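My mother-in-law, Darlene Beaudoin, owns a dining table that seats eight and has not, in my experience, ever seated anyone. It holds mail. It holds a sewing machine under a cloth, a stack of Jullard catalogs, and a bowl of keys to doors she no longer lives behind. We eat in the kitchen, elbow to elbow.

I used to find this funny. Then I got a table of my own.

## The tidy people

There is a kind of advice that says a flat surface should be kept clear at all times. Magazines love it. So does my friend Pin-yu Fang, whose desk has a lamp on it and, on wild days, a pencil. She told me to handle each piece of paper once. I have handled the same water bill 21 times and feel I know it quite well by now.

The theory is that a clear table makes a clear head. I tried it for the whole of January. Everything on my table went into a box, the box went into the hall, and I sat down each morning in front of all that calm and looked up the price of boats. By 4 in the afternoon I had usually gone out to the hall to sit on the floor and work out of the box.

What the tidy people leave out is that stuff on a table is a kind of memory. The library book is there so I'll return it. The broken Dorton toaster is there so I'll fix it, and it has been reminding me for six years. Put it in a closet and I would simply be a man without toast.

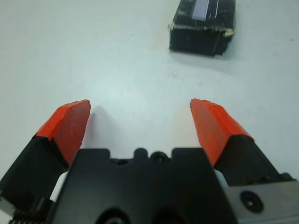
## The other side, such as it is

I'll admit the heap has costs. I once paid $1,220 for a roof repair that was under warranty, and the warranty was on the table the entire time, beneath a seed catalog. My wife brings this up at weddings.

And a heap grows. Harpreet Perron, who lives across the street and teaches middle school, says anything left on a table for a week becomes furniture. I think she's being generous — in our house it takes an afternoon.

Still, I'd like a little less preaching about it. People who clear their tables every night have found something that suits them, the way some people enjoy cold showers or Scrabble. I'm glad for them. I don't need to be brought along.

Darlene turned 70-something last spring and we offered to clear off the big table for the party. She looked at us as if we'd offered to clear off the dog. We had cake in the kitchen, and Pin-yu ate hers standing up, next to the stove.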